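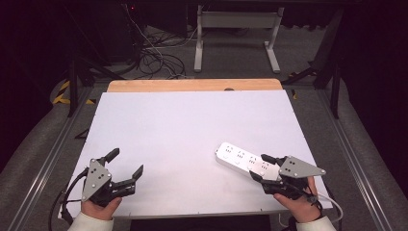 Where does the reserve stop? An evening on rivers, surveys and old promises

It was lovely to see so many of you at the June meeting of the Law and History Circle, even with the hall as warm as it was, and I've been meaning ever since to write up what we heard for those who couldn't make it. Summer got in the way, as it does up here, and then the fall program needed printing.

Our speaker was Jummai Bassey, who teaches property and Aboriginal law and has been a friend of the Circle since its second season. Her subject was the edge of things, and by that she meant quite literally the edge: when a reserve is described as running "to the river," does it stop at the bank, or at the high-water mark, or does it carry on to the middle of the stream? Those of us who had thought it a dry question (sorry, Jummai, I was one) were put right fairly quickly. Fishing stations hang on the answer, and so do gravel, docks, the little islands that come and go, and the question of who gets a letter when somebody upstream wants to build.

She took us through the common-law presumption that a grant beside a non-tidal river goes to the middle line, and then through all the reasons a court might decide it doesn't apply. Navigability is the big one in this country, and the cases don't sit comfortably together. What she kept coming back to, though, was the surveyors' field books. She had brought copies of 4 pages covering the Rellow, and passed them down the rows so we could squint at the handwriting. In one the surveyor writes that he was shown the weirs by the families using them, and that they "wished these kept to them." The finished plan has a neat line along the bank and no weirs at all.

Thibault Hervieu asked whether a note like that could count for much against a plan that had been signed and registered. Jummai's view was that it could count for a good deal, at least where the question is what the two sides understood at the time, and that ambiguities are meant to be resolved in favour of the First Nation. She was careful to say that an understanding still has to be proved, and that elders' testimony and the paper record do their best work side by side. Muchen Kong, who spent years in a land titles office, told a very good story about a map drawer that I won't try to reproduce.

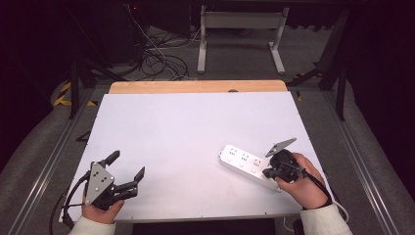 PLALTDEN, 30/09/2013 – The fall series opens next week, and we are carrying straight on from where June left off. Imani Benavides will speak on additions to reserve: how land comes to be added, why it takes as long as it does, and what happens to the municipal services agreement when a parcel changes hands. She has promised to leave plenty of room for questions, and I know several of you have been saving them up.

Doors open at 7 and we start at half past. Admission is $10, or $30 for the whole series, with tea included. The hall seats 185, so there's no need to book. Fitzgerald Schumacher has the reading packet and will gladly mail you a copy if you leave your address with him – please print clearly, he's had some trouble with the last sign-up sheet.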